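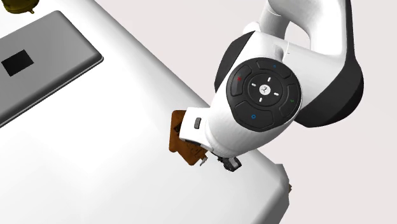

Prirano Table Helper, single arm with wrist controls
Sold and supported by Moriarty

Can a machine do your chores yet? It's the first thing everyone asks us, usually before they've taken their coat off, and we've learned to give the long answer. Some of them, yes, on a good day, at a table, with things it has met before. The Prirano is the arm we recommend to people who want to find out for themselves, and a good part of the reason is the round black control pad on the wrist. It has four curved buttons going around a dial, with a little red cross on one and a little green check on another, and that puts the controls right where your hands go when you're teaching it something. You don't have to keep walking back to a computer (my knees are grateful for this!), and people who would never dream of writing a program seem quite happy to reach out and press a check mark.

What it does well

Clearing a table is the Prirano's best work. Give it an ordinary mix of belongings on a plain tabletop and it will pick up the ones it knows and set them down where you've taught it to. It likes rigid things with a clear edge to grip. It's patient in a way I am not, and it will put the same item back in the same spot for as long as you care to keep moving it.

On the shop floor it does well at handing over small tools, sorting parts between trays and loading a simple fixture. Gobnait Keane runs a picture framing business and has had hers going since last fall, mostly moving corner pieces from one tray to another while she cuts mats. She wrote to us: "It's slower than my nephew but it doesn't need a ride home." We've kept that note on the wall.

What it does so-so

Flat things are hard. A thin book, a closed computer, a dinner plate lying face up – anything the fingers can't get under – will need to hang over the table's edge a bit, or be slid there first. The arm can learn the slide, and Cathal Phelan in our workshop has written up a very good lesson for it, but plan on spending an afternoon.

Round bowls are better than they used to be. Empty, they're usually fine. Half full of soup, please do it yourself.

What it doesn't do

Laundry. We get asked every week, and I wish I had happier news. It can pinch a dish towel and drag it into something like a fold, and I clapped the first time I saw it, but a fitted sheet is a long way off. It won't wash dishes either, as the wrist is not sealed against water. It doesn't climb stairs or follow you around the house. It's one arm, fixed to one spot, and the chore has to come to it.

Please don't teach it to carry knives or scissors with people sitting at the table. The manual says this too, in much sterner language.

In the box

Prirano arm with wrist controls
Two-finger gripper, fitted
Bench clamp with 4 bolts
Power supply and 5 spare fuses
Printed lesson book by Cathal Phelan, with corrections by Ita Ó Riain
Practice software, so you can try a lesson on screen before you try it on your good china

The Jerkis soft fingertips are sold separately. If you plan to handle glass or anything with a glaze on it, do get them – they slip on over the standard ones and save a lot of sweeping up.

Setting up

Allow more than 2 hours for the first day, and have a friend there for the lifting. You'll want a sturdy table that doesn't rock; a folding card table will not do, and we've had two of those come to grief. Clamp the base first, plug in second, and keep the space around the arm clear of lamps and hanging plants while it learns the size of the room it has to work in.

If you're near us, Hagos Mamo teaches a beginners' session in the showroom every February. Bring the thing you most want picked up. Last year somebody brought a waffle iron, and we did get there in the end, though the lid took most of the morning.

Ordering

Part number 405, arm with clamp. The Bollier rolling stand fits the same bolt pattern and can go in the same shipment. For shops wanting several arms, ask for Thibault Lemaire, who will want to hear all about your work before he quotes you anything, so pour a cup of coffee first.

Page updated 2019-02-03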